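Hurmont Snap Wallet, long-term review

The Hurmont is a bifold card wallet in leather with a snap closure. I bought it in December to replace a Storkevham that had split at the fold, and have carried it in a front pocket since. Capacity is rated at 18 cards. With that many loaded the snap closes, but the leather at the fold is under constant tension. I keep fewer in mine.

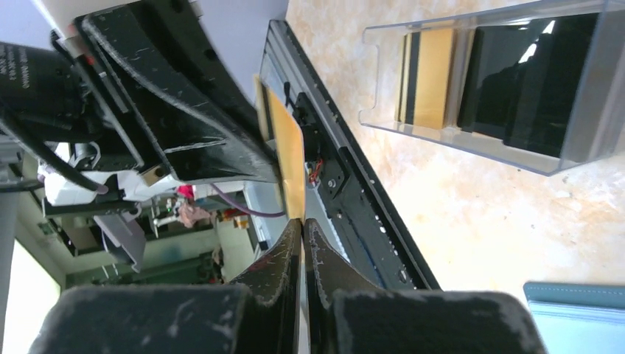 Cullinane wrote in after the first version of this review that the slots loosen over time, and that a single card left in an end slot slid out when the wallet was held upside down. My slots have relaxed too, though I have yet to lose a card from one.

Stitching is even. After daily use I find 2 loose thread ends, both on the inside of the fold. The edges are painted, and the paint has started to lift at the corners.
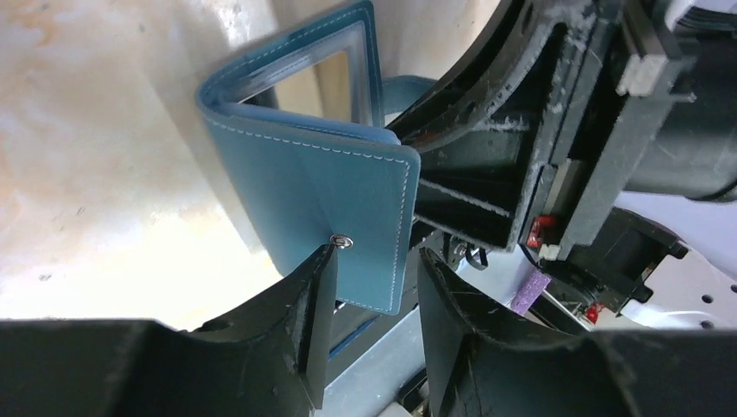 Can a transit card be read through the window? It depends on the reader: mine registers at the station gates, but the older readers on the bus want the card taken out.

The snap needs a firm press and gives a definite click. I ran it through 200 cycles at my desk and felt no change in the closing force. The Storkevham snap was lighter and came open in a bag. 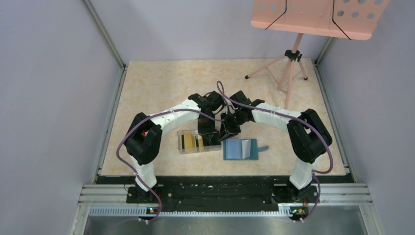
Leather care is minimal. A thin coat of unscented conditioner every 3 months is enough, applied with a cloth and left overnight. Keep it off the clear plastic, where it leaves a haze that takes soap to remove.
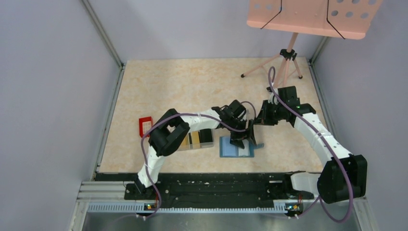 Coins are out of the question, and folded bills add enough bulk to strain the snap. For cards alone I would buy it again. Skarkov sells a similar wallet with a zipper, which I have not tested.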